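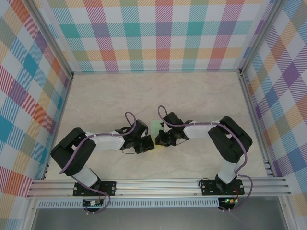 Two arms on the front rail, plaid walls, Rustcombe workshop.

I went to the open evening at the Rustcombe shared workshop on 10/06/2019, mainly to see the two-arm build that Griet Vermeulen and Tarık Dönmez have been putting together there. Entry was free and there was tea. The project is called Pondora.

Griet did most of the talking. Both arms bolt to one aluminum rail through black mounting plates, and each has its own small circuit board below the rail. The purple cables are tied to the white links with small white ties. She said they redid the cable on one arm three times, and that the loop near the wrist has to be long enough for the joint to turn all the way.

The walls were the part I asked about most. Tarık wanted plain gray and was outvoted. The whole enclosure has cost them about 125 dollars so far, not counting motors. They have been at it for 7 months, mostly evenings.

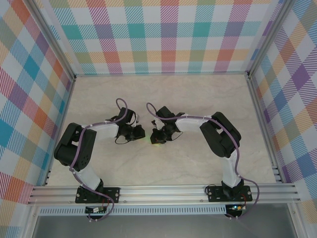 Can a beginner join the build?
Members of any level can, as long as they do the tool safety session first. Delwyn Hoani runs it and it takes one evening.

After the talk Tarık went over what is left to do. He wants the two grippers to pass a part from one to the other without either arm bumping the rail. The software for that is his job, and he expects to have a first version in November. Griet is more interested in the wiring and wants a proper cover for the boards.

There were 24 of us by the end and the room got warm. Parking is at the back, through the second gate. The next open evening will be at the Clornmont workshop, and the arms are staying at Rustcombe.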